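The Sunday I stopped buying cleaning stuff

I used to have 29 bottles under my kitchen sink. I know because I tipped the lot onto the floor one wet afternoon in March, looking for a leak, and had to sit down for a bit. Glass cleaner, oven cleaner, something just for taps! 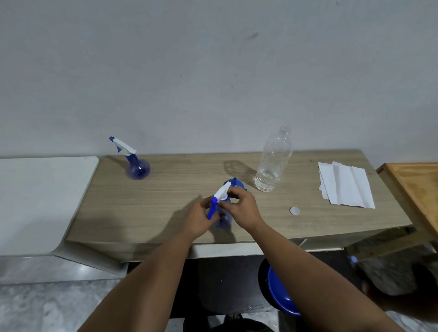
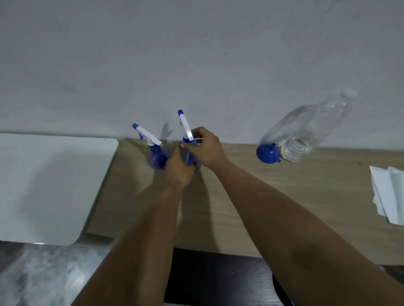 Blue spray bottles, white wall, wood-look top

So I went to see the refill shop on Jarman Street, which I'd walked past for years thinking it was a candle place. It's called Lurkitz and it smells wonderful (oranges, mostly, and a bit of wet dog on the day I went). You bring your own empties, they weigh them, you fill up and you pay for what's inside.

I went in wanting one thing and came home with 4, naturally. The floor soap is lovely. The washing-up liquid is thinner than I'm used to and I went through it far too fast – you learn to squirt less. My mother still thinks vinegar does everything, and she's mostly right, though please don't put it on marble like I did.

The shop has some 3000 regulars now, and a second branch is opening in Jenudska this spring, next to the bakery. I'll be there with my carrier bag of empties, clanking up the hill.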